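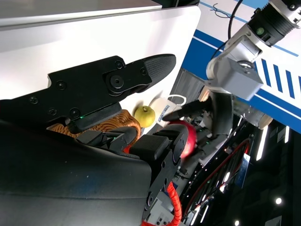
*Upper finger and lower jaw of the gripper, close up.*

# Retano Bestero memory card dock

Jun 13, 2022

The Bestero is a dock for original Sturus memory cards. You plug a card into the front, connect the dock to a computer with a USB cable, and copy your saves off it. You can also copy saves back on, rename them, and move them between cards without loading up the console. Retano makes it, and I bought mine from McGrath with my own money in March. I have used it most weeks since then.

I own a lot of Sturus cards. Some came with the console when it was new, some came in lots of used games, and a few were bought cheap online and have other people's saves on them. The batteries are not the problem with these cards, as there are none in them. The contacts get dirty, the flash chips wear out, and one day the console tells you the card is unformatted. I lost a nearly finished role-playing save that way last winter. That was what got me to buy a dock.

## In the box

You get the dock, a braided USB cable, a folded sheet of instructions and four stick-on rubber feet. There is no software disc and no driver to install. The dock shows up as a drive, and the desktop program is a download from Retano's site.

The cable is short. If your computer sits on the floor, you will need a longer one. The port on the dock is USB-C and I have used three different cables in it with no difference in speed.

The feet should have been stuck on at the factory. Mine came off the backing sheet with very little glue left on one of them, and that foot fell off in the first week. I replaced it with one from the hardware store.

## Build

The shell is plastic, with a metal plate underneath that gives it some weight. It doesn't slide when you push a card in. The card slot has a firm spring and there is a click when the card is seated. Original cards fit well. Third-party cards are more of a mixed bag. Two of mine are slightly thicker than the official ones and need a hard push, and getting them out again takes a fingernail under the lip.

There is one button and one light. The light is white when the dock is idle, blinks when it is reading, and goes red if it can't make sense of the card. The button starts a full backup with no computer attached, which writes to a microSD card in a slot on the back. You have to buy the microSD card yourself. I used an old one from a phone.

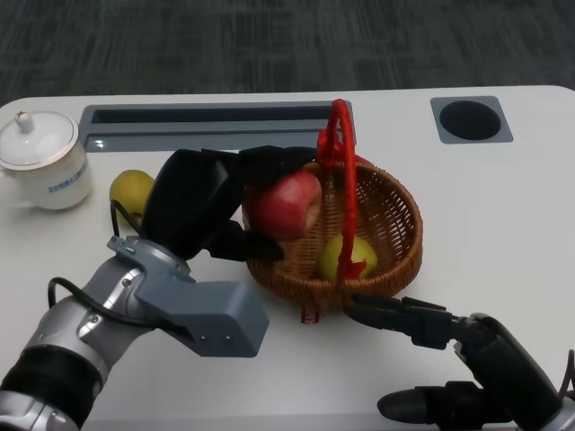 The standalone backup is the feature I use most. I put a card in, hold the button until the light starts to blink, and leave it alone until it goes back to white. Each backup goes into its own folder with a number on it. The dock has no clock, so the folders aren't dated, and after a few weeks I had a row of numbered folders and no idea which was the newest save of anything. Now I rename them on the computer as soon as I can. A small screen would fix this, or even a way to set the folder name from the card's label.

## Desktop program

The program is plain to look at. Your card is on the left, your library is on the right, and you drag saves between them. Each save shows its icon, its title and how many blocks it takes up. Animated icons play, and I enjoyed seeing some of those again more than I expected to.

Searching works well. I set up a library folder with every save I could pull off every card, and the program sorted them by game and pointed out the duplicates. It compares the contents of the files as well as the names, so two saves with the same name and different progress are kept apart. The library will hold up to 4000 saves before you have to start a second one. I'm nowhere near that and I doubt most people will be.

Things I'd like to see changed:

- You can't select more than one save with the shift key. It's control-click for each one.
- The delete prompt has "Yes" as the default. For a backup tool that seems backward.
- Notes on a save are limited to one line.
- Undo only covers the last action.

My friend Katia Ruggiero borrowed the dock over a weekend to sort out her own cards and had a harder time with the program than I did. Her laptop has a small display and the window wouldn't shrink to fit it, so the transfer button at the bottom was off the edge. She got around it by using the keyboard shortcut, listed on the back of the instruction sheet.

## Does it work with damaged cards?

Sometimes. Out of the box the dock had firmware 3315 on it, and with that version it gave up on a card at the first bad block. My dead card from last winter got a red light and nothing else.

Firmware 3353 added a slow read mode. You turn it on in the settings, and the dock goes over each bad block several times before it moves on. With slow read on, I got most of the dead card back. The role-playing save I cared about was in there and it loaded on the console from a good card. The clock in the save said 51 hours, which matched what I remembered. Two smaller saves from a racing game came back too, though one of them crashes when I try to load the ghost data.

Slow read takes a long time. I left it going through dinner and it still had some way to go when I came back. The dock gets warm on the underside during this. The instructions say that's normal, and it has never shut down on me.

If a card's contacts are dirty, clean them first. I had one card that failed in the dock and then read without a single error after a wipe with isopropyl alcohol and a cotton swab. Let it dry before you put it back in.

## Updating the firmware

The update from 3315 to 3353 was simple enough, but the instructions in the box are for an older method and will confuse you. Ignore the part about holding the button while plugging in the cable. What worked for me:

1. Take out any memory card and the microSD card.
2. Connect the dock straight to the computer, without a hub.
3. Open the desktop program and pick "Device," then "Update."
4. Wait for the light to go white, then unplug the dock and plug it back in.

My first try was through a hub and it stopped partway. The dock wasn't harmed. It came back up with the old version and I did it again with a direct connection.

I wrote to Retano's support address about the out-of-date sheet and had an answer from Éabha Mac an tSaoi, who works on the firmware. She sent a corrected set of steps, the same as the ones I'd worked out, and said the printed sheet would be replaced at the next run. She also confirmed that the folder numbering on standalone backups can't be changed for now. I thought that was good support for a product at this price. 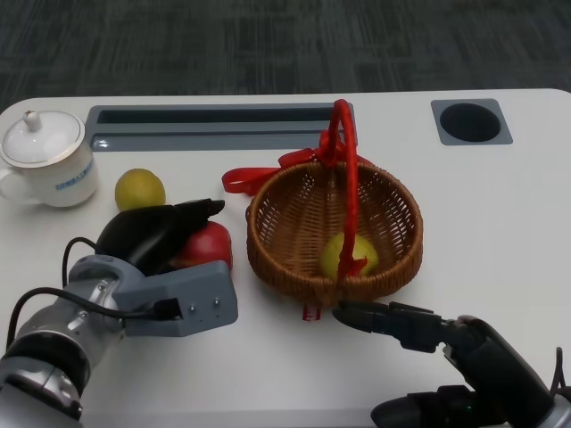

## Protected saves

A number of Sturus games mark their saves so that the console won't copy them from one card to another. This was done mostly in online games and in a few sports titles. The Bestero ignores the mark when backing up, so you can store these saves on the computer without any trouble.

Restoring them is another matter. Some games tie the save to the serial number of the card it was made on. If you put it on a different card, the game says the data is corrupt. The dock can write the old serial number onto certain third-party cards but not onto official ones. I tried it with a fishing game and a cheap card, and it worked. The option is under "Advanced" and there is a warning screen that you should read, since you can't change the number back afterward unless you wrote it down.

If your only reason to buy the dock is to move a protected save to an official card, don't buy it. It won't do that.

## Compared with doing it by hand

Before this I backed up cards with a homebrew program that runs on the console. It's free and it works. It needs a modified console or a boot disc, a way to get files off at the other end, and a fair amount of patience with a controller and an on-screen keyboard. If you already have that set up and you only own a card or two, you can keep using it.

I have a drawer full of cards and wanted to be able to do the job at my desk. For that the dock is much faster. A full card that took me most of an evening on the console is finished here before my coffee is.

## Good and bad

**Good**

- Reads original cards quickly and without fuss
- Backs up without a computer
- Slow read mode can recover saves from failing cards
- Duplicate check in the library
- Support answers its mail

**Bad**

- Numbered backup folders with no dates
- Printed instructions are out of date
- Thick third-party cards are a tight fit
- Rubber feet don't stick
- Short cable, no microSD card included

## Rating

Four out of five. I'd buy it again, mainly for the slow read mode. Check which firmware yours has when it arrives, and update before you put a bad card anywhere near it. McGrath had both the black and the clear gray version when I ordered. I got the clear gray one and it shows fingerprints.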